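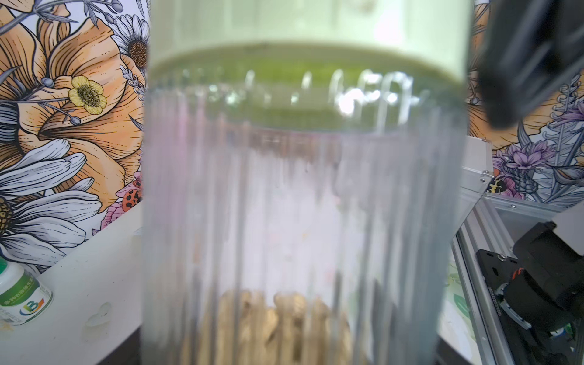
PRODUCTS AND SERVICES

Keskin opens bookings for its two-arm jar handling cell

Keskin has added a bench-scale handling cell to its evaluation service, with bookings open from 2026-06-09. The cell is meant for firms that pack dry goods in screw-top plastic jars and want to know what two small arms can do before they buy any. Customers send in their own containers, lids and contents. Keskin sets up the task, teaches it by demonstration and returns a written report with the recordings.

The hardware is plain. Two arms share one aluminum rail and face each other across a tabletop, each with a parallel-jaw gripper. A wrist camera on each arm covers the close work, and a fixed camera covers the whole bench. Canan Keskin, who runs the service from the Sturkgate workshop, says the layout was frozen in November and will stay that way for the first year so that results from different customers can be compared.

The reference task uses clear jars with ribbed walls, part filled with dry goods and closed with colored lids. Ribbed clear plastic is a poor target for depth sensing, and for that reason the system relies on color images and takes most of its cues from the lid. Pale green against a white table is the harder case. Red gives a cleaner edge.

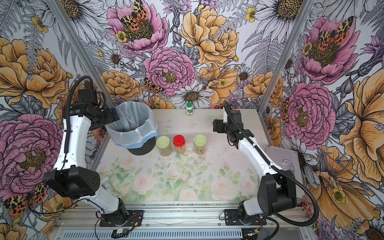

Reach is the first limit a customer will meet. Both arms can work the middle of the table, but the back corners belong to one arm each, and a jar left in the wrong corner has to be passed across. The handover adds time and is the step most likely to fail. Erdal Ekinci, who wrote the task software, recommends that customers keep all containers in the middle row for the first round and move them outward later.

The second limit is grip. The standard fingers hold a jar well by the body but have little to hold on a shallow lid. Softer finger pads are offered at extra cost. We would order them – the difference on lids was clear in the sessions we watched at Sturkgate.

The wall panels are printed with a dense flower pattern, and the front part of the tabletop has a fainter one. Busy backgrounds are used on purpose in training, and plain gray panels can be fitted on request. Florian Bodin of Pommont, a packing firm that took part in the pilot, asked for both and reports that the policy trained on the flowered panels moved to his own line with fewer corrections.
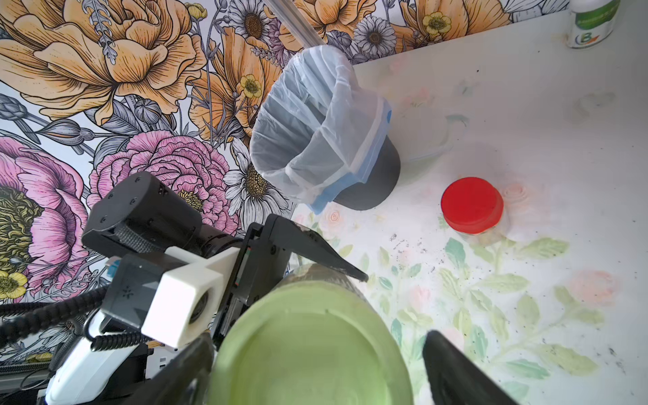
Open gripper above a pale green lid, with a red cap on the table and a lined bin behind.

A basic booking covers 200 demonstrations on one task and takes 19 working days from receipt of the containers. The price is 2,000 euros, with shipping both ways paid by the customer. A second task on the same containers can be added at a discount of 20 percent. Data files are supplied in an open format, and Keskin keeps no copy unless the customer agrees in writing.

Two points need work. The report template lists failed grasps but does not sort them by cause, so a slipped lid and a missed jar end up in the same column. The manual also says little about cleaning the bench between runs, and crumbs and specks on a white surface do show up in the camera images. Zübeyde Özkan at Keskin says a revised template is being drafted.

Bookings go through the Sturkgate office. The Prarkstead site handles repairs and spare fingers only.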